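Drying Losses in Salted Caraway Crispbread: Effect of Resting Time
Course project report, Food Process Technology
15 May 2020

3. Materials and method

Rye flour was supplied by the Melnyk mill in a single 5 kg bag, so that flour moisture would not differ between batches. Dough was mixed to one recipe throughout: flour, water, salt, caraway and dry yeast. Four resting times were tested, and each batch was divided into portions of 200 g before rolling. Portions were weighed before rest, after rest, after baking and again after cooling on the steel bench.

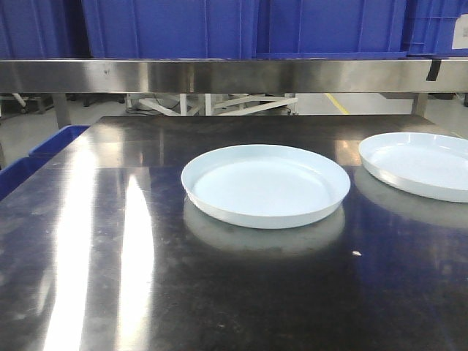 The balance was zeroed before every weighing. Room temperature was logged at the start and end of each session but was not controlled. Baking was done in the Plomov deck oven at a fixed setting, with the door closed for the whole bake. The order of batches was drawn by lot to limit the effect of the oven warming up over the day.

4. Results

Total dough mass entering the oven in the first session was 1587 g. Mass loss during rest was small in all batches and did not exceed the scatter between portions. Mass loss during baking increased with resting time up to the third setting and then leveled off. The longest rest gave a more open crumb, but two of its portions cracked on cooling and were left out of the breakage test.

Most of the spread within a batch came from rolling. Portions rolled thinner at the edge lost more water there and browned unevenly. A rolling guide with fixed side rails would remove much of this error and is recommended for any repeat of the work in June.
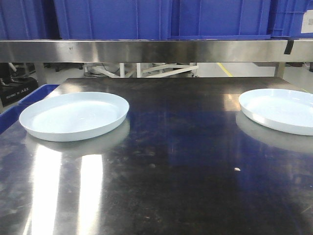
Gangadharan Sastry, commenting on the draft, objected that the leveling off may come from the oven and not the dough, as the last batch was baked after the longest idle period. He asked for a blank run with water pans at the same setting.

The objection is accepted. The blank run was not possible in the time left, and the conclusion on resting time is therefore limited to the first three settings. Raw weighings are listed in Appendix B, with excluded portions marked.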